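How to Fold a Bulky Sweater So It Stays Folded

Home Laundry Closets Small Spaces About

Last updated 2021-02-06
5 minute read

Every winter I pull the knits out of the bin at Tedden, our drafty rental up the hill from Pridport, and every winter they come out looking like something the dog slept on. I own a flat surface. I own two hands. There is no excuse, so let's fix it.

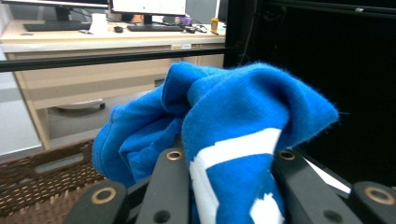
What you need

A table, a bed, or a clean patch of floor. A fabric comb or a sweater shaver if your knit has gone fuzzy. A shelf or drawer at the end of it, because a folded sweater left on a chair is a sweater you'll be folding again tomorrow.

Step 1: Shake it out

Hold it by the shoulders and give it a couple of good snaps. A bright blue knit with a white pattern will show you every speck of lint it has met, so do this away from the dark pants. Check that both sleeves are right side out. I have folded a sweater beautifully with one arm inside it, and I don't recommend the feeling.

Step 2: Deal with the fuzz

Lay the sweater flat and comb lightly in one direction. Don't press. Loose fibers come away easily, and the ones that don't are holding your sweater together. If you use a shaver, pull the fabric smooth with your free hand first, since a blade meeting a fold makes a hole. Go easy where two colors meet, too. My first attempt at a patterned knit took 20 minutes and left a bald spot I still call a design feature.

Step 3: Face down, arms in

Turn the sweater front side down and smooth from the middle toward the hems. Fold one side in toward the center, a third of the way across, then lay the sleeve straight down along the body. If the sleeve is too long, double the cuff back up. Do the same on the other side. You should have a long rectangle. You may have a trapezoid. Carry on.

Step 4: Thirds, not halves

Bring the bottom hem up a third, then fold again to meet the collar. Halves are faster, but a thick knit folded in half springs open the minute you look away. Turn it over so the front faces up and you can tell which sweater it is without digging through the whole pile.

Step 5: Stack it low

Heaviest on the bottom, and stop at four. I once built a tower of nine on a Tiltamari shelf (the narrow one, which cost me around 60 dollars and a thumbnail) and it leaned for a week before it went over onto the radiator.

If you'd like to roll instead

The Wanigasekara method, as it's known in my house after the street where I learned it, is to stop after Step 3 and roll firmly from the hem up. Good for suitcases and deep drawers. On an open shelf the rolls creep forward and drop off one by one, usually at night.

For long storage, wash and dry the knit fully before it goes in the bin, and leave the lid until the fabric feels completely dry at the cuffs and collar. Mine go away in July, which is late, and I know it.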